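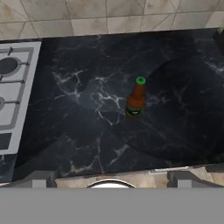 4.3 Recording demonstrations in the simulated kitchen

Demonstrations for the Vultov policy trainer are recorded one object at a time. Each episode starts from the robot's overhead view, with the target standing free on the counter. In the kitchen layout with the black marble top, the green-capped bottle between the cooktop and the right side of the counter is a suitable first target – there is clear stone on both sides of it for the approach. Plan on 200 episodes per object before the first training run.

Before you start, load the Pavov scene pack and check that the episode counter reads zero.

1. Open the Record tab and select a layout.

2. Choose the target object from the list. Only objects marked "graspable" can be used.

3. Press Randomize. The object is moved to a new spot on the counter and the lighting changes slightly.

4. Wait for the status light to turn green, then hold the trigger on the controller to begin.

5. Move to the object, grasp it, lift it clear of the counter and release the trigger. An episode may last up to 45 seconds. Longer ones are discarded.

6. Press Keep or Discard. Discard any episode in which the object was knocked over before the grasp.

7. Repeat from step 3.

Note: Recordings are saved at 24 frames per second. Changing the rate partway through a set makes the files unusable together.

Note: Vary your approach. A set recorded from one direction only will train a policy that fails when the object is placed near the wall or the cooktop.

Caution: Do not close the Record tab while the disk icon is blinking. The last episode will be lost and the index may need to be rebuilt – see section 7.2.

When the set is complete, press Export and choose the Skisov format. Training is covered in section 5.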